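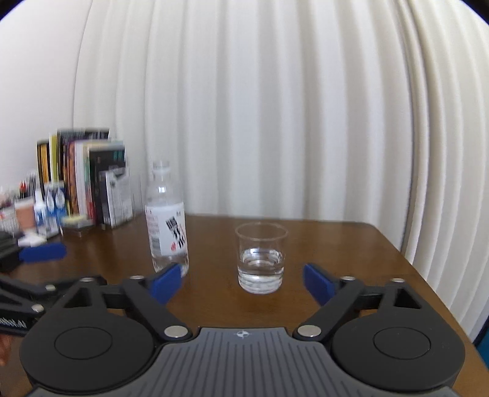
FOR IMMEDIATE RELEASE

Vemville Tap Water Program Opens to Renters, Sign-up Starts Now

VEMVILLE, Sunday, October 17, 2021 - Unine, the nonprofit that runs home water testing in Vemville, is opening its free program to renters. Until now, owners only. Sign-up is live as of this morning, online and at the Kahraman Street office.

The short version: a renter asks for a kit, fills two small bottles at the kitchen tap, drops them off, gets a letter back. No cost. No landlord signature needed for the test itself.

"Half the calls we get are from people who rent," said Sevim Duman, director of Unine. "We had to keep telling them sorry, get your landlord to call. Most landlords didn't call. So we changed the rule."

Funding for the renter kits comes from Litness, the local gym chain, which has put up $4,000 for the first round. The money pays for lab fees and return postage. Litness gets no say in who is tested and doesn't see any results.

What gets tested: lead, copper, nitrate, hardness. Same list as the owner kits. Bacteria is not included, the sample has to reach the lab too fast for a drop-off box to work. Anyone worried about bacteria should call the office and ask for a staff visit instead.

How it works

Ask for a kit at the office or through the sign-up page. One kit per household. Apartment number must be on the form, we had kits go back last year because it was missing.

Don't run the tap for six hours before the first sample. Overnight is easiest. Fill bottle one right away in the morning, before coffee, before anyone flushes. Then let the cold water run and fill bottle two. Caps on tight. Write the time on both labels in pen.

Drop the bottles in the blue box outside the Kahraman Street office the same day. The box is emptied every weekday afternoon. Please don't leave bottles there over a weekend.

Results come by mail in 7 business days. The letter gives each number next to the federal limit and says in plain words what it means. If lead comes back over the limit, Unine will phone too, and will lend a pitcher filter until the problem is sorted out.

Why two bottles

Aurel Avram, who handles lab work for the program, says people ask this more than anything else. The first bottle is water that sat in the pipes and faucet of the home. The second is closer to what comes in from the street. "If the first one is high and the second one is fine, I'd look at the faucet or the pipe under the sink," Avram said. "If they're both high that's a differnt conversation, and we have it with the water department."

Last year Unine tested 194 owner-occupied homes. Most were fine. The ones that weren't were mainly older houses on the east side, and the fix was often a new faucet. Full numbers are in the annual report, on the website under Reports.

For landlords

Results go to the renter only. Unine does not forward them to building owners or to the city. A renter who wants to share the letter is free to. Owners of small buildings can also order kits for common taps such as laundry rooms, at cost. Selim Dönmez takes those orders and can answer questions on pipe replacement grants, which are run by the county and have thier own form.

"I own two duplexes and I'd rather know," said Bülent Altıntaş, who had his units tested in the owner program. "One kitchen faucet had to go. It took an afternoon."

Info night

Open session in January at the Kahraman Street office, date to be posted on the sign-up page. Avram will go through a sample results letter line by line. Turkish and Romanian interpreters on hand. Kids welcome. Parking in back.

Kits will also be handed out at the Litness front desk on Mill Road while they last. Sign the sheet when you take one please, we need the address to match the bottles.

About Unine

Unine is a nonprofit based in Vemville. It tests home tap water, lends filters and helps residents read their water reports. It does not sell filters or recommend brands.

Media contact

Kaan Altıntaş, Unine press desk. Interviews with Duman or Avram can be set up by phone through the main office, mornings are best. Sample results letter available on request.

###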